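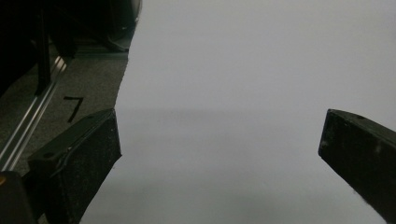 1/ I switched our household from liquid hand wash to bar soap in January. A few people asked how it went, so I'm writing it up in one place.

2/ Background: four people, two bathrooms, one kitchen sink. We were buying refill pouches and I was tired of the pouches. They can't go in our recycling and the drop-off point in Cultley closed last year.

3/ I weighed everything on the kitchen scale, because I wanted a number I could argue with my sister about. In the last stretch of pouches before the switch we went through 1068 grams of liquid.

4/ Same number of weeks on bars: 29 grams a week at the upstairs sink. The kitchen was higher and I stopped weighing there after someone left the bar in the dish rack overnight and it turned to jelly.

5/ Which brings me to dishes. The soap dish matters more than the soap. We started with a flat ceramic one with no drainage and lost a lot of soap to the puddle. Anything with ridges or slots is better.

6/ The one we kept is a plain slotted thing from Truteck. I have no link with them. It comes apart and goes in the dishwasher.

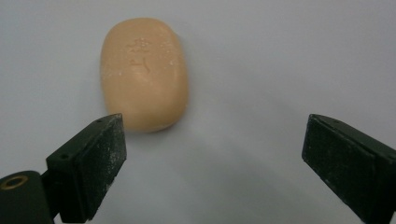 7/ Let new bars sit out of the wrapper for a few weeks before you use them. My grandmother kept hers in the linen closet and I thought it was for the smell. The bars dry out and get harder, and a hard bar lasts longer at the sink.

8/ I keep mine on a shelf in the hall closet with some space between them. Oldest at the front. I write the month on a bit of masking tape.

9/ Vandana Tyagi asked about hard water. We have it. You do get scum on the basin with real soap – I wipe it down with a little white vinegar on a cloth, then rinse. Keep vinegar off marble or any natural stone.

10/ If scum drives you crazy, look for a syndet bar. It's detergent pressed into a bar shape, so it doesn't react with the minerals the same way. The label usually says "cleansing bar" or "beauty bar" and doesn't say soap.

11/ Skin: my hands were drier for the first two weeks and then about the same as before. My son has eczema and he stayed on the wash his doctor picked. I didn't experiment on him and I wouldn't suggest it.

12/ Guests: half of them don't want to touch a bar someone else has used. I rinse it before people come over and leave a small pump bottle next to it. People pick what they like.

13/ Slivers. I press the old one onto the new one while both are wet and leave them overnight. It sticks most of the time. If it doesn't, it goes in a mesh bag in the laundry room for collars.

14/ Things I'd skip: grating ends and melting them down. I tried it once. It took an evening and a good saucepan, and I got a lumpy gray bar that cracked down the middle.

15/ Travel: cut a bar in half with a wire or a thin knife. Dry it before it goes in the tin or it will weld itself to the lid. No liquids bag to worry about – that part I really like.

16/ Someone asked if we'd go back. Upstairs, no. In the kitchen I already did. Bar soap next to raw chicken was one more thing to think about, and a pump I can hit with my elbow is easier.

17/ Next I'm trying bar shampoo, one kind at a time. Will post weights when the first one is used up.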